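About Fliltari

Fliltari builds and supports Skinow, a wipe-down kit for robot arms. The kit is made for counters, sinks and worktops in break rooms, teaching kitchens and small food labs. We started in a shared workshop in Idahosa and still do our assembly and testing there. Today 12 people work for the company, most of them on software and customer setup.

What we sell

Skinow is a software package plus a box of parts. The box holds finger pads, a camera mount, cable clips and a set of washable cloths. The customer supplies the arm. We support several seven-joint arms with a two-finger gripper, and we will tell you before you order if yours is not on the list.

The software covers picking up a cloth, finding marks on a surface, wiping them, and putting the cloth down in a set place. Each of these can be run alone or as part of a longer routine. The current release comes with 32 ready-made routines. Customers can edit them or record their own by guiding the arm by hand.

How we test

We test on ordinary counters with ordinary things left on them. Cloths are dropped in a heap, the way people leave them, and the marks are small. A routine has to pass 144 runs before it goes into a release. If it fails on one kind of surface, we list that surface in the release notes.

A typical test counter is butcher block with a sink at one end. The cloth is dark green, the stains are a few small dark spots, and the arm is a Franka Emika with black fingers.

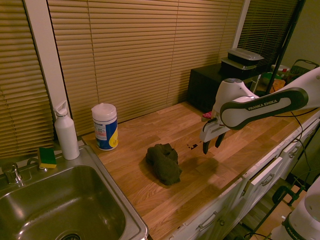

Setup and support

Most customers are running within one working day. We come on site for the first setup, check the mounting, and train up to four of your staff. After that, support is by phone and email from 8 a.m. to 5 p.m.

Skinow can be bought outright or rented by the month. Rental includes updates and replacement pads.

Where we are going

Our next product, Bendivar, will handle dishes and containers. It is in trials with two customers, and we plan to take orders from October. We have logged over 400 hours of arm time on it so far.

To book a demo in Idahosa, use the contact form.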